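November, after lunch — drying test, natural dye batch 4

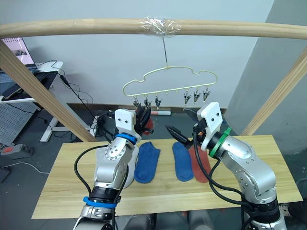
*Clip hanger on the rod, three clips each side.*

Okay, so the madder skeins finally look like something! Matilde thinks I rushed the alum (she's probably right, I gave it six hours and then got bored) but the color is way warmer than last time. The onion skin one is still streaky at one end — I blame the pot, it's too small and I kept poking.

Wakana wants to try the Erkard wool next, with a longer soak and no stirring. Fine by me. Used 162 g of fiber this round, so the alum jar is getting low.

To do: rinse the walnut skein again, it's still bleeding brown. Ask Matilde where the pH strips went.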